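Dollow Floors: a data card for small messes on hard floors

Posted in May by the Dollow maintainer 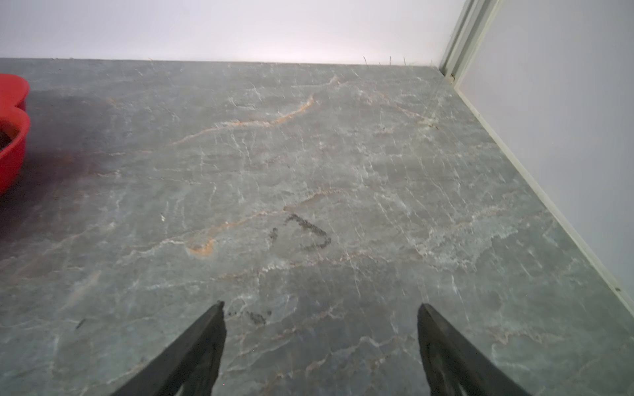 *Stone-look floor, white walls, a dark grainy smudge near the middle and a red plastic container at the left.*

## What's in it

Dollow Floors is a collection of 2,394 pictures of hard household floors with something on them that ought to be swept up. Crumbs, grit, potting soil, coffee grounds, hair, lint, the gray fluff that gathers behind doors – all the little stuff! I started it after spending far too long looking for pictures of ordinary dirty floors and finding almost nothing except shiny showroom tile and the odd dramatic flood.

The pictures come from 6 rooms in 2 homes, one in Grudville and one in Duvinby. Floors covered are stone-look, plain tile, painted boards and a speckled sheet floor in the Duvinby laundry that hides dirt so well I have grown quite fond of it.

## Why floors like these are fun

A patterned floor is a wonderful puzzle. Take the stone-look one in the picture at the top: it's a mottled slate gray-green with thin white veins running all over it and a few orange-tan streaks. Dark powder shows up nicely against that. A pale crumb sitting on a pale vein is another matter, and I have labeled plenty of those on my hands and knees with a flashlight.

Corners get their own tag because dirt loves them (look for the dark speck at the foot of the door trim). So do edges. Fine curly hairs or fibers are easy to miss on a busy pattern and much easier to spot against a white wall, so please check along the seam before you mark a floor as clear.

## Labels

Each picture has one row in `floors.csv`:

- `room` – a short code, such as `g2` or `d1`
- `surface` – stone-look, tile, board or sheet
- `mess` – powder, grain, fiber, crumb, mixed or none
- `spread` – speck, patch, line or scatter
- `near_edge` – yes or no, meaning within a hand's width of a wall or baseboard
- `container` – yes if a tub, pot, dustpan or similar is at least partly in view
- `note` – free text, often blank

`powder` and `grain` overlap and I know it. If you can pick out separate bits, I call it grain. If it smears or reads as one dark mark, I call it powder. Where I couldn't decide what a substance was, the note says "unsure" and leaves it there. A dark brown something might be soil or might be coffee, and I'd much prefer an honest "unsure" to a confident wrong guess.

Shadows are never labeled as mess. Neither are reflections, scuffs that belong to the floor, or the grooves in door trim.

## Layout

```
dollow-floors/
 README.md
 floors.csv
 grudville/
 duvinby/
 fraser/
```

The `fraser` folder is named after the Fraser list, a set of up to 200 pictures where two rounds of labeling gave different answers. They're repeated from the other folders, so leave them out when you count anything. Do have a look through them, though – they are the most interesting part of the whole set, especially if you like arguing about lint.

## Known gaps

No carpet or rugs. No wet spills either, apart from a single puddle of tea in the Duvinby kitchen that I left in because the label was already done.

Powder is heavily over-represented in the Grudville rooms. Fibers are under-labeled everywhere, and I'm certain there are hairs I walked straight past. The `spread` column gets shaky when a mess has an odd outline: a loose wedge with a dotted stroke beside it could be a line, a patch or a scatter depending on your mood. I went with the largest connected part.

## Changes in this version

- Renamed `dust` to `powder`
- Added `container`
- Fixed swapped room codes for `d1` and `d3`
- Took out duplicate rows at the end of the Grudville section

## Corrections

Please send them, I love getting these! Include the row number, the column and what you think it should say. Batches are fine, and so is a single stray hair. I work through them in the evenings and add accepted fixes to the next version.

Contact: use the form on the Dollow project page | © Dollow | Back to top

This site uses cookies to remember your settings. Accept | Manage choices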